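Course handout, Unit 9: Setting up and looking after the indoor mobile robot
Mobile Robotics Practice, Brirkton campus
Prepared by Alper Eren. Revised 2018-02-26

Please bring this handout to the lab and to the simulator session. It replaces the November version, in which the part about the wheel calibration was wrong. I thank the students who reported it.

1. The machine

We work with one robot only, the Kirow base. It has two driven wheels, a rear castor, a laser scanner low at the front and a colour camera on a mast. The computer is inside the body, under the grey lid. The same base exists as a model in our simulator, which we call Gritthorpe, and the settings file has the same format for both. A value that you change in the simulator can therefore be copied to the real robot, but you must first compare it with the paper label inside the lid. The real camera was replaced once and its mounting height is no longer the height in the drawing.

2. Before you switch on

Put the base on the wooden stand so the wheels are free. Check the red stop button: press it, turn it, and feel that it comes back up. Look at the castor. Hair and thread collect around the axle, and then the robot pulls to one side in a way that looks like a software fault. Last term one group spent a whole afternoon changing the controller, and the fault was a piece of string.

Clean the scanner window with the dry cloth from the drawer. Do not use the spray for whiteboards. It leaves a film, and the scanner will report short distances that do not exist.

The battery must show at least 13 volts at rest. If it shows less, charge it and use the other one. Write the value in the log book also when it is good.

3. Wheel calibration

Drive the robot straight for 300 centimetres along the tape on the lab floor, at the slow speed setting. Measure the real distance with the steel tape and compare it with the odometry. Repeat this 3 times and take the mean. Divide the measured distance by the reported distance, and multiply the wheel radius in the settings file by this factor. In the old version it was written the other way around.

After this, do the rotation test. The robot turns on the spot through one full turn, and you mark the heading before and after with chalk. If it turns too far or not far enough, you correct the wheel separation and leave the radius alone. Always do the straight line first. The rotation depends on the radius also, and in the other order you will go in circles.

4. Doorways in the simulator

The apartment world in Gritthorpe is where we set the planner values. Start the robot outside the open doors and give it a goal near the back wall of the room. A door that stands at an angle is more difficult than a door fully open against the wall, and the laser sees only one thin slice of it at its own height. A door handle is above this slice. The planner does not know that the handle is there, so you must give it this space through the safety margin.

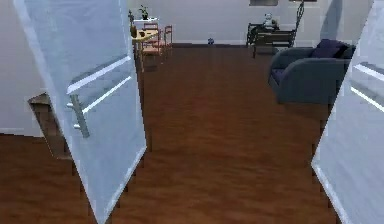

Begin with the margin from the default file and make it larger in small steps. With a small margin the base goes through quickly and sometimes touches the door. With a large margin the planner decides that the opening is closed, and the robot waits outside or tries to find another route. The correct value is somewhere between, and you should write down both limits, not only the value you have chosen.

Then give a second goal beside the armchair. Furniture with thin legs, such as the chairs and the round table, is a separate difficulty. The laser sees the legs as small points, and the map filter may remove them as noise. If the planned path goes under the table, lower the filter setting and build the map again. Look also for small objects on the floor. Anything lower than the laser must be found with the camera, so keep the camera layer switched on in the cost map.

5. Moving the values to the real base

Save the file under your group name. Do not write over the default. Copy it to the base, compare the camera height with the label, and do the first run at slow speed with one person holding the stop button. This person does not look at the screen.

6. Weekly care

Clean the castor and the scanner window. Check the screws of the mast with the small hex key, with two fingers only, because the thread is in aluminium. Check the drive belts for dust. A belt that squeaks is usually too tight. Spare belts are in the Tennant box on the lower shelf; please write in the book when you take the last one.

7. What to hand in

One page per group: the calibration values, the two limits for the margin, and a short text on which piece of furniture gave you the most trouble and what you changed. Add the settings file. Handwritten tables are accepted if I can read them.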